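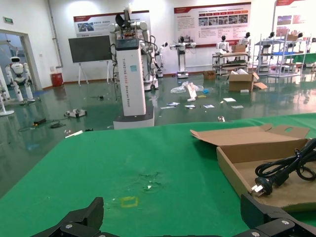 Gripper Stall on the Cord Packing Task: Frequently Asked Questions

This page covers the stall fault on the cord packing cell in the Flondham lab. It is for anyone who runs the cell, uses its logs, or has a copy of the same setup at another site. Last changed 4 March 2021.

What was the fault?

The gripper closed on a power cord, failed to reach its commanded position, and kept pushing. The controller should have called a stall after 500 milliseconds and opened the fingers. It waited 4000 milliseconds instead. For that whole time the finger motors drew close to full current against something that would not give.

How was it found?

An operator smelled warm plastic and pressed the stop. There was no alarm on the console. The motor temperature log showed 66 degrees Celsius at the left finger, well over our working limit, and still climbing when power was cut.

Was anyone hurt?

No. The operator was outside the taped line on the floor plan and did not reach in until the cell was dead. One cord had its jacket crushed and was thrown out. The gripper needed new finger pads and one new motor.

What caused it?

Two things together. The stall time is set in a file called Benik, which holds the limits for each tool. A software update in the Broser controller replaced that file with its defaults, and the default stall time is the long one. The second cause was the grip point. The planner chose a spot where the cord doubled back on itself, so the fingers met a double thickness and could not close.

Either one alone would likely have passed without notice. Cords double up often, and the short stall time had been taking care of it.

Why did the emergency stop work when the stall check did not?

They are separate. The stop cuts power to the arm and tool through a relay. The stall check is software. We had written both down as "protection" in the old risk sheet, which made the software check look stronger than it is. The sheet now lists them on different lines.

Which runs are affected?

Every run after the update, 653 in all. Most finished normally and the cord was never under extra load. The logs are marked, and you can still use them for position and camera work. Do not use them for grip force or for motor life. 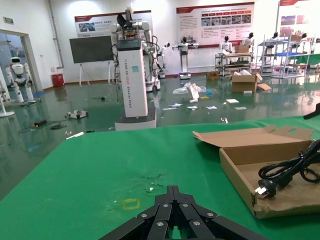 Maeng Cell Support
Fault response and test, Flondham lab

What does the test setup look like now?

The task is the same as before. The cord sits coiled in an open cardboard box on the right side of the green work surface, and the yellow square is still marked on the surface. We kept the layout so that new runs can be compared with old ones. The changes are all in the controller and in the start-up steps.

What has been changed in the controller?

The stall time is back to 500 milliseconds. The controller now reads the value back at start-up and will not enable the gripper if it differs from the signed copy. There is also a temperature limit that opens the fingers and holds the arm where it is, whatever the stall timer says.

Can the plug cause the same problem?

Yes. The metal prongs do not compress at all, so a bad grip there will stall faster than one on the cable. The planner is told to stay away from the plug, but it has chosen it in testing. If you see the fingers lining up on the prongs, stop the run and log it as a bad grip — it does not count against you.

What should I do if the gripper stalls?

Let the controller open the fingers. If they have not opened by the time you notice, press the stop. Do not pull on the cord. Once power is off, wait for the motor temperature to fall before you touch the fingers, then check the pads and the cord jacket for marks. A marked cord goes in the scrap bag even if it looks usable.

Can I reset and carry on after one stall?

After one, yes. After a second stall in the same session, leave the cell off and send us the log.

I run a copy of this cell somewhere else. What do I need to check?

Open the Benik file and read the stall time. If it says 4000, take the cell out of use until it has been corrected and the start-up check is installed. Both files are in the April folder on the Maeng share.

Is the fault closed?

The controller part is closed. The grip point part is open. The planner still picks doubled cable more than we would like, and for now an operator has to be at the stop for every run.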